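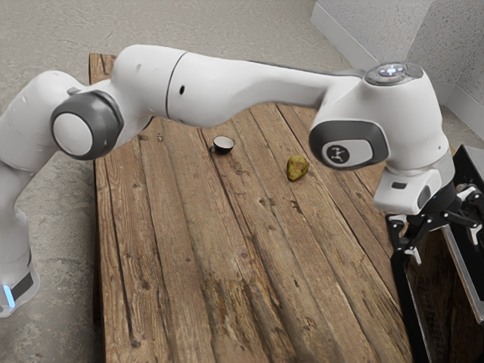

Maren Dolvick

3.2 Collecting the demonstrations

Figure 1. The simulated tabletop, with the bowl on its side, the pear next to it and the gripper off to the right.

I gave all 60 demonstrations myself, by remote control, in the Pritora simulator. The task sounds almost silly when I say it out loud: set the bowl upright, then put the pear in it. I'd push the arm around with a hand controller and squeeze a trigger to close the fingers, and Pritora logged the joint angles and the gripper command as I went (plus the camera view, which I come back to in Section 4).

The bowl is the hard part! In a layout like Figure 1, with the opening facing up and away toward the right, I had two ways to go at it. I could pinch the rim and roll my wrist, or I could nudge the outside until the bowl rocked over by itself. My first 6 attempts mixed the two, and the policy I trained on them did a sort of mushy average of both, so I threw those out and stuck with the rim pinch for the full set. They aren't part of the 60.

I also tried guiding the arm by hand on the real robot in our Plunanmont lab. It felt much nicer, I have to say, because you can feel the rim push back. But my own arms kept getting between the camera and the bowl, and I got tired fast, so I only kept five of those runs. I use them in Section 5 as a check on timing and nowhere else.

One habit worth copying: I paused for two seconds before every grasp. It makes the recordings a bit longer, but it gave me a clean place to split reaching from grasping when I labeled them later.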